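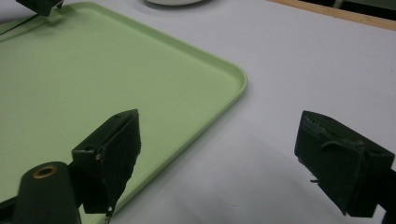 Green tray, white table.

Diary, March, nearly midnight

Home from the late session and far too wound up to sleep, so I'm writing this on the couch with my shoes still on. I saw Kolari! I've waited two years for it to come anywhere near Skurham, and tonight it played in the old hall with 172 seats and a heater that only warms the back row.

It's a slow one, I'll give the grumblers that. A ferry mechanic finds out that the island he grew up on is being sold, the whole lot, pub and cemetery included, and he goes home to talk his father out of signing. For the first 40 minutes they barely speak. They mend a net, they burn some toast, the father turns the radio up whenever his son opens his mouth. I was completely hooked. There's a shot of the two of them rowing in fog where all you hear is the oars, and I realised I'd been holding my breath along with half the row in front of me.

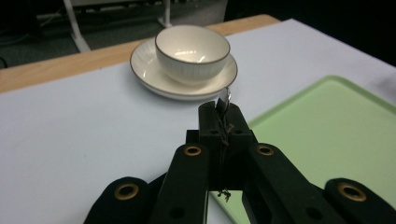
And then it gets funny, which I wasn't ready for at all. The buyer's agent turns up in a borrowed raincoat and gets stuck on the island overnight, and the dinner the three of them have is one of the best comic scenes I've seen in years (the bit with the goat! I laughed so loudly I had to pretend it was a cough). What I love is that the film never turns him into a villain. He's tired and his feet are wet and he wants to go home too.

The ending I'm still chewing over. I think the father signed. The woman beside me was sure he hadn't, and we argued about it all the way down the stairs. I want to go again just to watch his hands in that last scene, because I was looking at the colour of the sea and missed them.
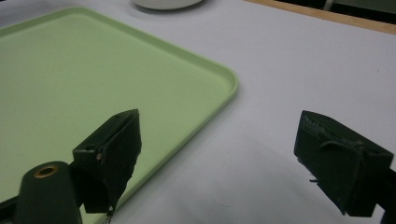
The tray again, with the bowl behind.

Next on my list is Ntuli, the boxing one, and I've heard the sound in it is really something. It's on at five tomorrow and I'll have to leave work a bit early to make it. After that there's a print of Estik, which I've only ever seen on a scratchy old disc with the subtitles half a line behind. Imagine it on a proper screen!

Must remember: renew the film club card, take a thicker jumper, sit in the back row near the heater. Tea now, then bed.

Filed under: Diary, At the Pictures

We use cookies to remember your settings and count visits. Accept / Manage cookies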